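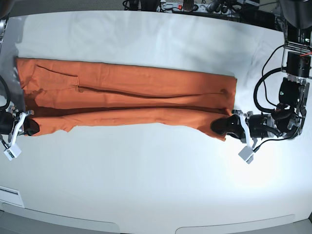 Two arms, one garment, laid lengthwise on the white table.

Workshop Tips: House Rules for a Folding Table

Print this page | E-mail this page

These are the rules we use at the Walport workshop for cloth folding with a two-arm station. They suit a spare room or a garage as well as a shop floor. Last revised 14th January.

Before power goes on

Wipe the table and pull the cover tight. Ripples in a white cover throw shadows, and shadows get mistaken for hems.

Turn out pockets. Coins and keys go in a jar, and the jar stays off the table.

Start with one plain garment in a strong color. Patterned shirts can wait until the plain ones fold the same way 9 times running.

Know where the power switch is and be able to reach it without leaning across the table. If you can't, move the strip or move yourself.

While the arms are moving

Hands stay behind the table edge. If a sleeve is caught, stop both arms first and then free it. Stopping one arm leaves the other one pulling.

Grip at the ends and keep the tension low. You want the cloth straight, and a knit that has been stretched won't lie square afterward.

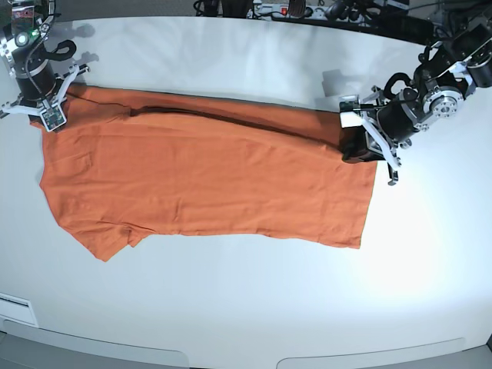 Maeve Buckley writes that her group at Gudton added a line to this section: one person calls the stop, and the name goes on the whiteboard before each run. They had two people reaching for the switch last May and neither pressed it. We have since copied the line.

Cables

Leave enough slack at each wrist for the full swing, and no more. Check the loops by moving the arm slowly by hand with the power off. Look for shiny spots on the jacket where it has been rubbing.

Log the hours. We inspect finger pads every 500 folds and replace them at 2,000, even if they look fine. The last set came off at 832 after one tore at the edge, so the inspection is worth doing.

Lint

Orange and red knits shed the most. Brush the finger joints at the end of the day with a dry paintbrush. No compressed air, which drives the fluff further in.

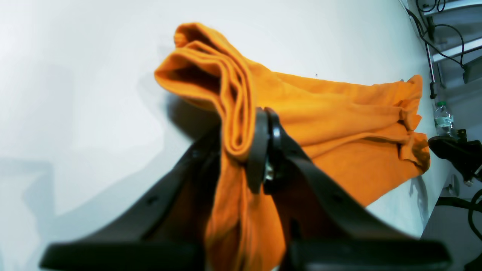

Colm Scanlon disagrees about the paintbrush and says a strip of masking tape wrapped around a stick picks up more and leaves no bristles behind. Either is fine as long as the power is off.

Shutting down

Open both grippers, take the cloth away, park the arms, then switch off. Do it in that order. An arm that loses power holding a garment can sag and take the cloth with it.

Write down anything odd, including the garment and the time.

Search tips: Enter keyword Go

Related items
Labeling Power Cords So You Can Read Them
Choosing a Table Cover That Stays Flat
Gallagher Workbench: Leveling the Feet
Stop Buttons: Where to Put Them
Zornovside Open Shop Rules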